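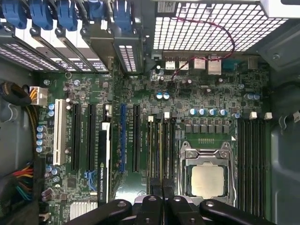 kuko_2136
Trying to decide whether to keep my old desktop going or buy new. It runs fine for email and taxes but takes forever to open a big spreadsheet. The shop on my street quoted me $535 for a faster processor and more memory, labor included. I had the case open last night, and I looked over the four blue-topped capacitors above the processor socket, and I don't think the board is dying. Is it worth the money?

Rania Badawi
No. For $535 you can get a refurbished office machine with a warranty. What drive is in it? If it's a spinning disk, that's your slow spreadsheet right there.

griltach
Disagree on replacing it. He already owns the case, power supply and board. Do the memory yourself and skip the processor.

kuko_2136
Spinning disk, yes. 2 TB, bought in June with the rest of it, years ago.

Rania Badawi
Then put in a solid state drive first and spend nothing else until you've tried it.

griltach
OK, I'd go along with that. Still wouldn't buy refurbished. Mine came with a bad fan and the seller argued for weeks.

Rania Badawi
One bad seller. I've had two and both still run.

kuko_2136
Ordering the drive tonight. Will post how the spreadsheet does.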